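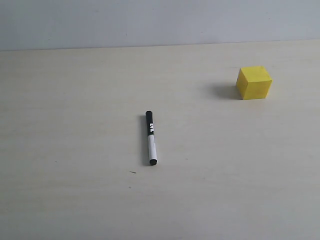 A marker and a small yellow cube on a pale tabletop.

Wanted: people who don't believe campsite reviews

Narkham Holiday Park has 32 powered sites and a row of cabins. Every winter we get told they are wonderful, mostly by people who stayed free. We'd like to hear from guests with a harder eye, so we're after campers and caravanners to stay two nights midweek in July and write down what they think.

You pay nothing for the site. You do pay for your own fuel, food and gas. We won't call it a free holiday, as you'll have a fair bit of writing to do.
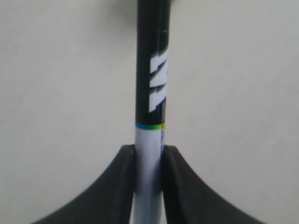
Do I need my own caravan?
A tent, van or camper trailer is fine, and we have 2 cabins set aside for people with none of those.

What we ask is a report of 600 to 700 words, in your own words, covering the amenities block, the noise, the camp kitchen and whether the check-in instructions made sense when you turned up after dark. Star ratings are no use to us. Neither is "lovely spot". If the showers were poor, say which ones and at what time of day.

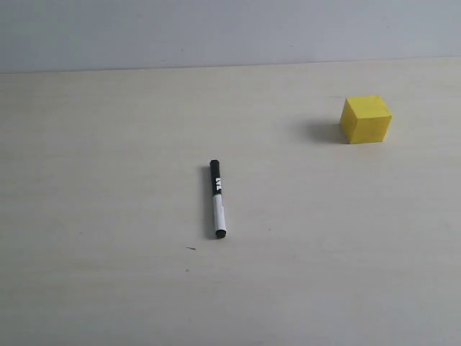
We also want to know what you'd have paid. Most parks never ask that question, and I suspect they'd rather not hear the answer. I'm not sure I'll enjoy it either.

You should be over 18, have stayed in at least a few parks before, and have no family or work ties to us or to the Pruva cabins next door. Travel bloggers can apply, but nothing gets posted until your report is in. Dogs are welcome on the grass sites only.

To apply, write a few lines to Serpil Yazıcı at the park office about the worst place you ever camped and what was wrong with it. Danylo Chornovol looks after the bookings and will ring to sort out dates.

Posted Feb 18, 2019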